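Help with sorting and storing building bricks - mixed sizes, one table

Posted in: Toys, Games and Hobbies

Ritu Yadav
Asked in April

I could use some advice on plastic building bricks. We ended up with a big mixed lot of the interlocking kind, secondhand, from two different families. Most are the ordinary rectangles with studs on top. The box they came in said 2,724 pieces but I think that was for a set that is long gone, so please don't hold me to it.

They get used on a gray wood-grain table that already has a lot of paint specks on it, and the small pieces are hard to pick out once they spread. I have been trying to keep short stacks together so they are easier to gather up at the end, but the stacks come out uneven and some of the joints feel loose when I press on them.

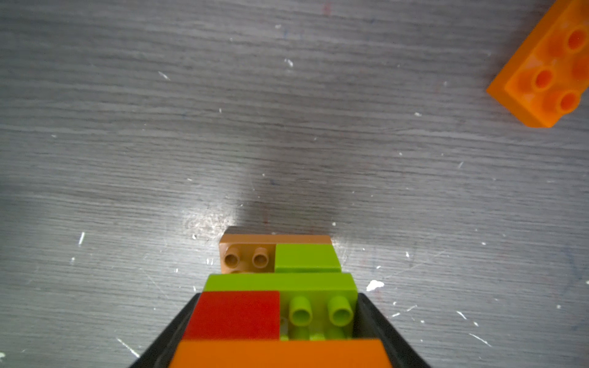
Tan brick at the far end of the stack, one orange one still loose on the table.

My questions are these. Should I sort by color or by size? Is it bad for the bricks to be stored stuck together? And has anyone had luck with loose joints, or do I just throw those pieces out? I have 13 clear shoe boxes from Vondráček that I would like to use since I already paid for them. The bricks need to be off the table by 5 in the afternoon so it can be used for other things.

Halima Balogun
Answered

Sort by size first. I did it by color for a long time and it looks nice on a shelf, but when you are building you are usually hunting for a shape, and a small piece disappears in a box where everything is the same color. With sizes you can see the color you want right away because it is next to other colors.

For a mixed lot like yours I would start with these boxes:

2x4 bricks (you will probably need two boxes for these)
2x2 bricks
Anything one stud wide
Flat plates, all sizes
Wheels, windows, doors and other odd things
Pieces you don't recognize
Pieces that need washing

That leaves you some spares. Don't split it up further until a box is full. I made 23 categories my first time and spent more time deciding where a piece went than putting it away.

When I sort on a table I work from small piles and never the whole tub. Pour out a couple of handfuls on one side, keep the rest of the surface clear, and slide pieces across as you go.

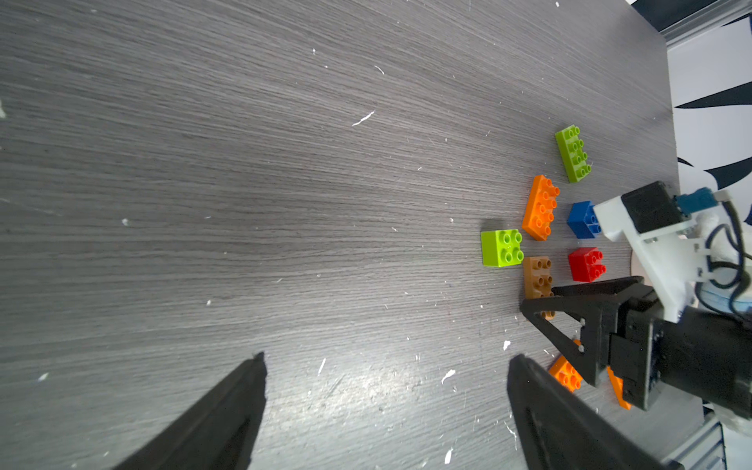 The 2x4s go quickly because you can spot the eight studs without picking them up. I pull those first, then the 2x2s, and whatever remains is usually a small enough pile to finish by hand in a few minutes. Brown and other dark bricks are the ones I miss on a gray table. A white pillowcase under the pile helps a lot with that, and you can lift the corners and pour everything back if you run out of time.

Storing them stuck together is fine for a week or two. I wouldn't leave them that way for years. Ours sat in stacks in an attic and a few of the older ones had small cracks at the corners when I took them apart. Whether that was the heat or the stacking I can't say.

Erhan Altıntaş
Answered

just use one big bin. we have a Biruton tub, under the bed, done. kids dont put things back in the right box anyway

Bautista Vergara
Answered

I agree with Halima on sizes, so I'll only add to the part about loose joints.

With two families' bricks in one lot there is a good chance you have more than one make. They look alike but the fit is a bit different, and mixing them gives you a stack that is tight in one place and loose in the next. Take two bricks of the same size, press them together, and hold the top one. If the bottom one drops off when you give it a light shake, try each of them with a third brick. You will find out fast which one is the problem. Put the loose ones in a separate box and use them for top layers, where nothing has to hang on to them.

Wash them before you decide, though. Dust inside the tubes on the bottom makes a difference. Lukewarm water, a little dish soap, a soft toothbrush, then leave them stud side down on a towel overnight. No dishwasher.

About the table - scuffs and specks like that don't hurt the bricks, but grit does.
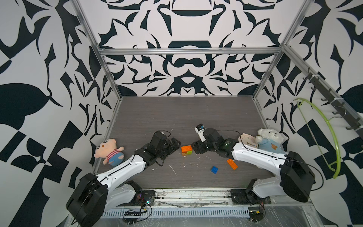 I wipe the surface with a damp cloth before anything gets poured out on it, and go over it again with a dry one. If there are dried paint drops you can feel with a fingernail, a plastic scraper takes off the worst of them. Pinell makes one that I like, number 714 in their catalog, but an old store card works too.

For building straight, line up two edges with your thumbs and press down over the studs at one end, then the other. Most crooked stacks I see come from pushing in the middle first.

Ritu Yadav
Replied

Thank you all. I'm going with sizes and the pillowcase. The plates are already more than one box can hold, so I may have to split those. Bautista, does the shake test work for the 2x2s as well, or are they too light to drop?

Bautista Vergara
Replied

It works, you just have to shake a little harder.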